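Buying the second arm first: how one contract packer planned its equipment budget

03/10/2021

Yaw Asamoah has bought equipment for Wumard for 13 years. For most of that time it meant conveyors, tape machines and a shrink tunnel that he describes as the best money the company ever spent. Wumard packs mixed boxes for small online sellers: kitchen goods, toys, household items, whatever the customer ships in. Last year the owners asked him to plan for robots.

Asamoah started with the floor. He spent two weeks writing down every job in the building that involved picking one item out of a container and putting it in another. He ended up with 232 different items that passed through the mixed-goods line in that period.

"I wanted the item list before I talked to any seller," he said. "If you call them first, they show you what their machine is good at. Then you go home and try to find that job in your building."

He sorted the list by shape and surface. Boxes and cans went in one group. Flat things went in another, and so did soft things. Small things that roll got their own page. He says the sorting took longer than anything else in the project and that he would spend even more time on it if he had to do it over.

The first quotes came in high. Dekero offered a complete cell with an arm, a gripper, guarding, a vision system and a year of service. Mavromatis, a smaller firm, quoted the arm and the gripper separately and left the rest to Wumard. On paper the second offer cost much less.

"On paper, sure," Asamoah said. "Then you add the table, the mounts, the air, the electrical work, the safety review and the hours of the person who puts it together. I made a sheet with a line for each of those. When I filled in every line the two offers were close enough that price stopped being the question."

What became the question was changeover. Wumard's customers come and go, and a line that handles canned food one month may handle puzzles the next. Asamoah asked each firm what it would cost to add an item after installation. Dekero wanted a service visit. Mavromatis would train someone at Wumard to do it. He put both answers into the budget as a yearly cost and carried them out over 8 years, the period the owners use for large machines.

"A seller doesn't like that question," he said. "I understand why. But I'm going to be adding items for as long as I own the thing, so it goes in the sheet like electricity does."

Grippers took up more of his time than arms. He had expected to pick one and move on. After looking at his shape groups he decided to budget for a finger gripper on the first station and to hold money back for a suction tool later. The held money was the hardest part to get approved.

"The owners wanted to know what it was for. I told them I didn't know yet, and that was the reason for it," he said. "We had a conversation about that. In the end they let me keep most of it."

He also asked for spares in the first order. Finger pads wear, and a station that is down for want of a small part still has a crew standing next to it. He put in pads, one cable set and a spare power supply. He left out a spare controller, which cost nearly as much as the arm, and took a loaner agreement instead.

By February he had a short list and no machine. At that point he did something he had not planned on, and paid Bronitar, a small engineering office, to model the station before anything was ordered. The fee came out of the held money. Bronitar built the work table in simulation, put the gripper over it, and laid out objects of the kinds on his list.

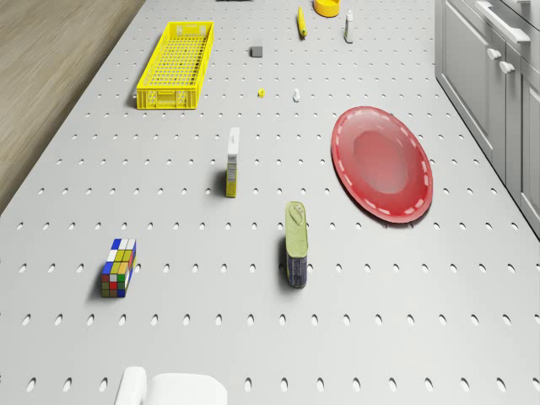
Asamoah said the modeling changed the order in two ways. He had drawn the station with the arm at one end of a long table, and the reach at the far end was worse than he had assumed. He shortened the table and moved the mount. He also dropped a second camera that had been in both quotes.

"I was ready to pay for that camera," he said. "Bronitar asked me what decision it would help the machine make. I didn't have an answer, so it came out."

He is careful about how far he trusts the results. Simulated objects do not arrive dented or with tape hanging off them, and grip on a real surface can be different from grip in the model. He used the work to settle sizes and positions. For pick rates he insisted on a physical trial with goods from his own shelves, and he wrote that trial into the purchase terms. The last part of the payment is due when the trial is passed.

Asked what he would tell someone in the same job at another company, he talked about people first. Wumard has 9 workers on the mixed-goods line, and he budgeted paid training hours for two of them before the machine arrives. Those hours are in the equipment budget. He had seen training left to the department budget on an earlier project, where it was cut in the first slow month.

"If it's in the equipment number, it gets spent on the equipment," he said.

He also advises asking where the machine goes while it is being set up. Wumard has no spare room, and the station will take over a packing bench for as long as installation lasts. He priced the lost bench as overtime on the evening shift. Neither seller had raised it.

The order has gone to Mavromatis for one station, with a price held on a second for a year. Asamoah said he negotiated the second station before the first, when he still had something to bargain with. Whether Wumard buys it depends on the trial and on how many of the flat items the fingers can handle. If that number is low, he expects to spend what remains of the held money on the suction tool and leave the second arm for another budget.

The concrete under the first station has been checked and marked. The electrician is booked. Asamoah is waiting on a delivery date for the table.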